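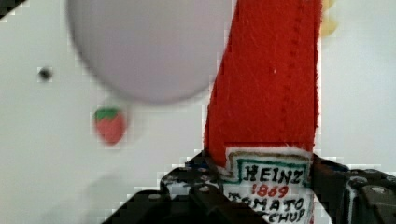
Plush ketchup bottle, held at the base. Wrist camera view.

Thread on next year's gripper budget, November 2022. We run soft goods only, so read it with that in mind.

1/ Current request is 6 parallel grippers. Orvokki Nurmi wants 9. The difference is spares, and I would put that money into finger sets first.

2/ Quotes so far: Grarnico and Soltar. Grarnico includes the wrist camera mount. Soltar lists it as a separate line, plus cable. Compare totals with the mount in or the numbers mean nothing.

3/ Felt sheds. Add lens wipes and a lint brush per station. Cheap, but it was missing from the September sheet and we paid for it out of travel.

4/ Fasteners: one box of 50 per cell. Ask for the screw spec in writing before ordering.

5/ Test objects get their own line. Plush food is fine for grasp work, and embroidered labels give the camera some text. Buy three of each item, same batch if the shop can do it.

6/ Still open: lead time on replacement fingers. Vilho Leinonen is asking both vendors. No PO until that comes back.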